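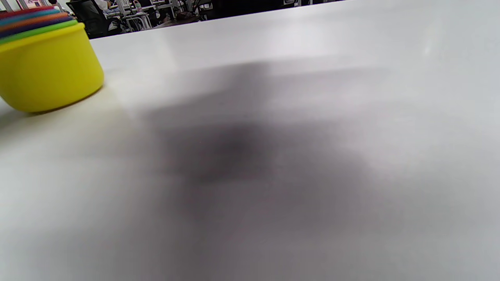 Bench 3, nesting cups stacked on the white tabletop.

Zorkham gripper, shared workshop build
Pre-run safety check, February
Checked by: Nantana Prasertsri
Comments by: Nantana, with objections from Nicanor Montecinos

1. Mains lead and plug undamaged
OK. The tape from last time has been replaced with a new lead. I miss nothing about the tape.

2. Supply fused and labeled
OK after correction. The label said Predar and the supply inside was a Nugroho. Nicanor holds that a label is a suggestion. It now has a new label.

3. Stop button within reach of the person running the test
OK. It was within reach of the person making coffee. Moved.

4. Finger screws tight, thread lock applied
PARTLY. Left finger fine. Right finger had one screw doing the work of two, and it had begun to look resentful. Replace before Friday.

5. Grip force limit set
OK. Firmware limit reads 2145 out of a possible 3000. Nicanor would like it higher. Nicanor has also cracked a mug.

6. Cable slack at full wrist rotation
FAIL, then OK. The cable caught on the housing at the far end of travel. Rerouted and clipped, then turned by hand both ways with the power off.

7. Table clear apart from test pieces
OK. Test pieces are the colored plastic cups, light enough to be dropped and cheap enough to be dropped often. No drinks, no phones, no soldering iron "just for a second."

8. Gloves
See comment. Snug gloves only for handling the cups, and hands stay off the stack while the fingers are powered.

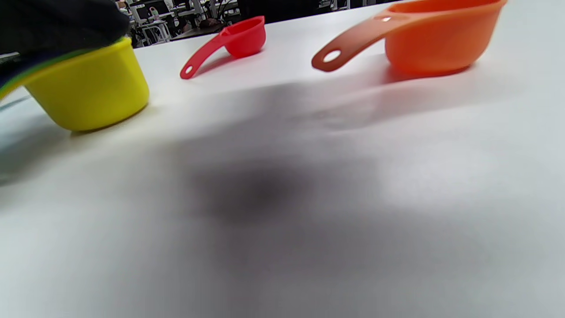
Loose cuffs get rolled or taped – I'm not writing another entry in the accident book about knitwear. Anyone who wants to argue can do it from the far side of the bench.

9. Log running before power on
OK. Saving to the Mondamitz folder and no longer to the desktop of a laptop that goes home at six.

Result: may run at low speed with two people present. Item 4 stays open. Nicanor has the screws, or says he does.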